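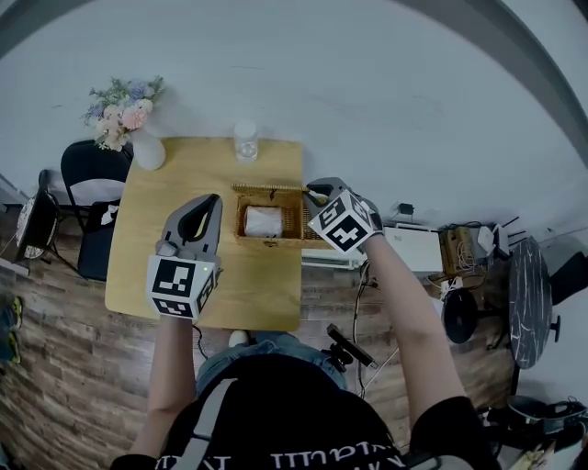

Brândușa Matei
1/17/21

Long-ish thread on demonstration data, as I keep getting asked whether the hand-held gripper approach "solves" it. I have my doubts.

The pitch, as Pelteo and Fladard both put it: skip the robot. Give a person two grippers, let them do the chore, record it, train on that. Quicker than teleop and far cheaper. Fine so far.

We logged 700 takes of basket tasks this way. 500 survived cleaning. The other 200 went mostly on lost tracking. The cubes with the black square markers are lovely until you tilt a gripper over a basket and one of them turns away.

And you do tilt it. Anyone reaching into a wicker basket for a wrapped packet tilts their wrist. So the takes you throw away are the awkward reaches, and the ones you keep are the easy ones. Then everybody is surprised when the policy is bad at awkward reaches.

Second grumble: variety. One table, one basket, a vase of fake flowers in the corner, a plastic cup with a bit of water in it. Fladard's write-up calls a setup like that "in the home". I'd call it a table.

We tried swapping things about in April. Moved the vase, changed the packet. Success on the new layouts went from 15 out of 36 to – well, 15 out of 36. Different 15, mind.

Third: people are too good at this. Ardeleanu's group asks its operators to slow down and they do, for a few minutes. After that they're back to the little nudges and shortcuts a person makes without thinking, and the arm at the other end can't copy half of them.

Clenusov says more hours will fix it. Maybe. I'd like to see one curve where the extra hours came from the same room and the line still went up.

I'm not against the grippers, by the way. I'd take them over a teleop rig any morning, my shoulders certainly would. I just want the discard rate printed next to the success rate.

If you've published yours, send me the link and I'll add it to the list. Very short list at present.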